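Gridside Community Support > Watch-Along > Closed tickets

Subject: Vote window opens before the challenge ends (Gidcombe, Plunia stream)
Status: Solved
Opened by: Tainá Toledo
Handled by: Thitima Thongdee
Category: Sync and spoilers

Tainá Toledo, 9:14 p.m.

Hi Gridside people! First of all, I love this app. I have been watching Gidcombe since the season with the flooded boathouse and the watch-along is the best thing to happen to my viewing nights in ages. My sister plays from two time zones away and we trash-talk each other's picks the whole hour.

So, the problem. I watch on Plunia through a Barreto box on the living room TV, with Gridside open on my phone. The "Who wins the challenge?" question is supposed to close when the challenge starts, and the results card is supposed to show up after the host reads the winner. For me the results card shows up while they are still hauling the rope! Tonight I knew the blue team had it before they were even out of the mud. It's early by 30 seconds every time, I checked it against the kitchen clock at three different breaks.

It was fine through the premiere. It started with the second episode of this season and it has done it ever since.

Phone is up to date, app is up to date, I have restarted everything I own.

Thitima Thongdee (Gridside Support), 9:52 p.m.

Hi Tainá, thanks for such a clear report, and for timing it against a clock! I'm sorry about the blue team. That was a great finish and you should have gotten to enjoy it.

A bit of background on how the cards work. Gridside can line itself up with your show in two ways. One is "Listen," where the phone hears the TV and matches the sound. The other is "Clock," where the app goes by the published start time. If Listen can't get a match in the first few minutes of an episode, the app falls back to Clock and stays there until the episode ends. Plunia's live feed runs behind the clock by an amount that depends on the device, so Clock mode can get ahead of your picture.

Could you try these and tell me what you see?

1. Open an episode from the archive on Plunia. Any of the 106 in the back catalog will do, but please pick one with plenty of talking in the opening. Tribal-council style cold opens are perfect.
2. In Gridside, go to Settings, then Sync, and turn on "Show sync status."
3. Start the episode and leave the phone where you normally keep it.
4. After five minutes, tell me if the little label says Listen or Clock.

Also, where does the phone sit when you play?

Tainá Toledo, 10:31 p.m.

Ooh, I didn't know there was a status label, that's so neat. I ran it on the season nine finale (any excuse). It said "Listen, searching" for a while and then flipped to Clock. So I think you've got it!

The phone goes on the table between me and the TV. I tried it face up and face down. Same thing both ways.
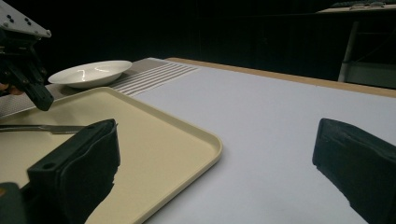
Table: white top, light wood edge

Then I tried the same episode on my laptop with Plunia in the browser, no Barreto box. Gridside found it almost right away and said Listen, and the cards came in exactly where they should. I got to vote on the final puzzle as if I didn't know how it ends. (I picked wrong anyway. I panicked.)

So the app and the phone can do it. Something about the box?

Thitima Thongdee, 11:05 p.m.

This is wonderful detail, thank you! The laptop test narrows it down a lot.

On the Barreto, there is a sound setting called "Dialogue lift." It brings voices forward and pushes music and crowd noise way down. Lots of people like it for reality shows, where the confessionals are quiet and the challenge music is huge. The trouble is that Gidcombe has so much score under it that our match depends on the music as much as on the talking. With the music squashed, the app may not recognize the episode.

Could you look under Sound on the box and see if Dialogue lift is on? If it is, please turn it off, fully close Gridside, and start the same finale again.

Tainá Toledo, 11:20 p.m.

It's ON. I never touched it! But the box did an update in February, a little before the second episode, and I bet that's when it happened.

Turned it off, closed the app, started the finale over. "Listen, matched" inside the first minute!!! And wow, I forgot how good the drums are in the opening. I've been watching with half the music missing for weeks.

One more thing though. When I skip the recap with the button, the label goes back to searching and takes a bit to come back. Is that normal?

Thitima Thongdee, 11:34 p.m.

Hooray! And yes, completely normal. A skip moves you to a new spot in the episode, so the app has to find you again. It should catch up before the first question card. If you are playing live there is no recap button, so it won't come up on episode nights.

If you do want voices louder again, Dialogue lift has a "Light" level that we have had good luck with here. Try Off for the next live episode first so we only change one thing at a time, then try Light on a rerun and see if it still matches.

I've left the ticket open until after the next episode. Will you let me know how it goes?

Tainá Toledo, 10:08 p.m. (after the following episode)

PERFECT. Every card came in on time. The immunity question closed right as the host dropped his arm, and the result came in after he said the name, and I screamed at the right moment for once. My sister and I finished four points apart and I am now ranked 22 in our league, which had been looking pretty hopeless.

I tried Light on the rerun after. It matched too, only a little slower. I'm keeping it Off for live nights and Light for late ones when people are asleep.

A small wish while I'm here: could the app show a message when it drops from Listen to Clock? Even a tiny one. I would have caught this the first week, and the status label is pretty well hidden if you don't know to look for it.

Thitima Thongdee, 10:40 p.m.

Congratulations on the climb! I love that wish and I've passed it to the app team with your ticket attached. I can't promise a date, but I asked for the same thing after my own watch party got spoiled last season, so you have company.

Closing this one as solved. If the label ever goes back to Clock on you, reply here and the ticket will reopen by itself.

Resolution notes

Cause: Dialogue lift turned on at the Barreto box. Gridside could not match the episode audio and fell back to Clock mode, ahead of the Plunia live feed.
Fix: Box > Sound > Dialogue lift > Off. Close and reopen Gridside before starting the episode.
Also works: Dialogue lift > Light (tested by customer on one rerun, slower match).
Not needed: reinstalling the app, signing out of Plunia, resetting the box.
Related request: on-screen message when sync changes from Listen to Clock. Sent to app team.

Tags: Gidcombe, Plunia, Barreto, early results, Listen mode, Clock mode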